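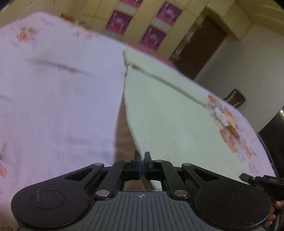 Went to the Grondel open evening in November expecting arms in cages. Got laundry. Stayed 2 hours anyway and have opinions.

Short version: the folding impressed me more than anything with wheels on it. I've been to four of these things now, Tenport's twice, and it's always the same. Boxes. Conveyor. Box goes on shelf, applause. A box is easy! It's got corners and it keeps them. Cloth doesn't keep anything. Pinch a towel at one end and the other end is off doing what it likes.

Which is why I think the hand-held gripper is the right idea. Person squeezes the trigger, jaws close, person does the actual deciding. Not glamorous. A man behind me muttered that it was "just tongs". Well, fine. I'd still take tongs and a patient human over another video of a robot doing a backflip.
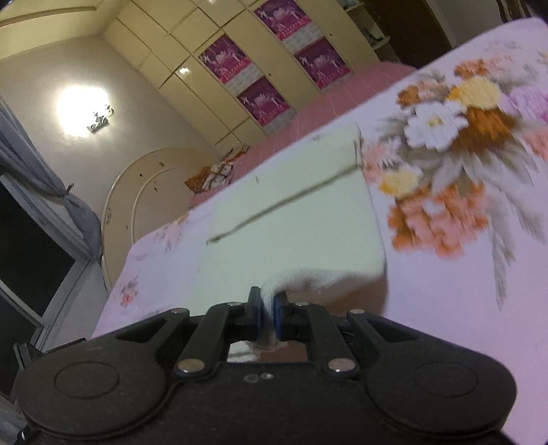

A white towel in the gripper's jaws, bedroom demonstration.

And in a bedroom, too. Patterned sheets, wardrobe, the lot. Hutapea does theirs on a bare steel bench under studio lights and then wonders why people don't beleive it. Nouhaila Erraji, who took questions after, put it better than I can: "If it only works on our table, it doesn't work." More of that please.

My gripe. The ticket page promised 56 minutes of demo and we lost a good chunk to slides about Roltley and market size. Cut the slides. Let people try the thing. I'd of queued. 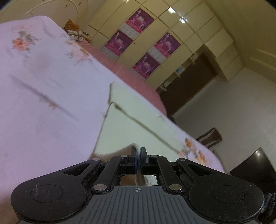
Would I buy one?

No. Not yet, I can fold my own sheets, badly. But my mother's hands aren't what they were and I kept thinking of her the whole drive home. Someone should be working on the boring jobs. Glad these people are.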